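Kasteo seed storage box, reviewed after one season

I bought the Kasteo box in December to replace a shoebox that had stopped closing. It is a flat tin with a hinged lid, 22 centimeters long, with card dividers that stand up in slots along the base. The maker says it holds 300 packets. That may be true for thin paper envelopes. With glossy plastic packets, which are slippery and hold some air, expect a lot fewer.

The tin itself is good. The hinge is tight, the corners are rolled, and the lid sits level even when the box is full. Mine lived in an unheated porch until spring and has no rust. The dividers are the weak part. They are plain card, they bend at the corners, and the printed month tabs rub off. I replaced them with plastic ones from Heditz, cut down with kitchen scissors.

I also looked at the Favenico seed binder, which uses clear pockets. The binder is easier to flip through and you can see the front of every packet. It gets thick quickly, though, and the taller packets stick out of the top. Vesna Matić, who has the plot next to mine, uses one and likes it, but she mostly grows vegetables and keeps her flower seed in jars.

Sorting is where the tin works best. I take everything out twice a year and lay the packets flat, put the same kinds together, and file them by sowing month. Cosmos always ends up with more packets than anything else. The slots are wide enough to keep several packets of one kind behind a single divider -- useful if you buy the same thing over and over, as I do.

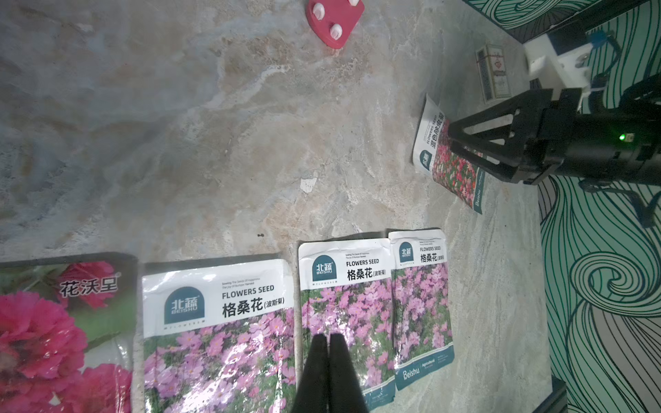 Does the tin keep seed dry?

Only if the seed goes in dry. The lid has no rubber seal, so I keep a small bag of silica gel at the back and swap it when I re-sort.

Two smaller complaints. The label holder on the front is too narrow for a standard sticker, and the green paint scratches if you slide the box along a shelf. For 20 dollars I can live with both. I would buy the tin again, but I'd order the plastic dividers at the same time and skip the card ones.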